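December, Utden cell, afternoon

Picking up the eraser rack task again with the retrained policy. Same Dromen setup as before, both arms on the rail, and I only changed one thing: the action chunk is down from 20 steps to 8. I wanted to know if the shorter chunk would cure the late correction we kept seeing when a finger comes down between neighbors on the rack.

And wow, it does look different! The old policy committed to an approach and rode it all the way in, even when it was off to one side. This one keeps nudging itself over during the descent. It's a bit twitchy, but I'll take twitchy over plowing into the next eraser. Training was 800 demos from the Boonchu set, no new ones added.

Lower tier is still the hard part, as everyone expected. The top tier hides a lot of it from the wrist view, so I think the policy leans on the fixed camera there. Worth an ablation: mask each view in turn, same seeds.

Wrist view first, then the whole cell.

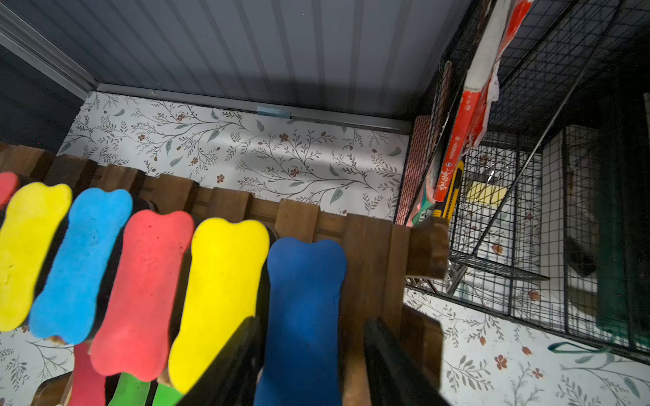
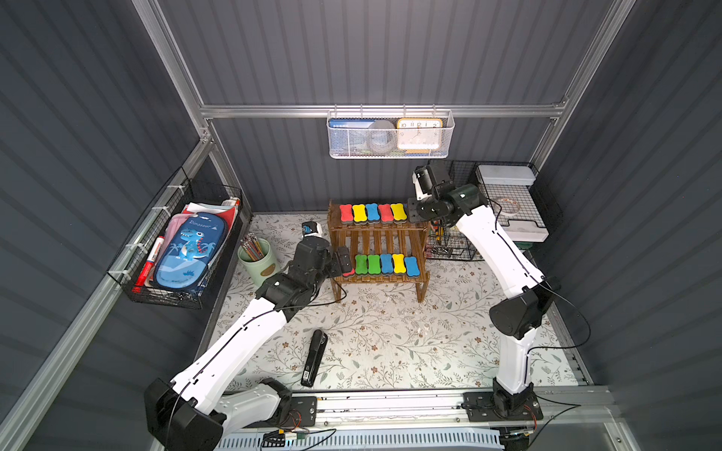 Things to try next. Smoothing across overlapping chunks, with the weight pushed toward the newest one. Also run the Trutlow baseline at chunk 8 so the comparison is fair, I only have it at 20. Inference is almost 2 times as busy now, so check the control loop isn't dropping ticks before believing any of this. Logs are in the usual folder under "short chunk".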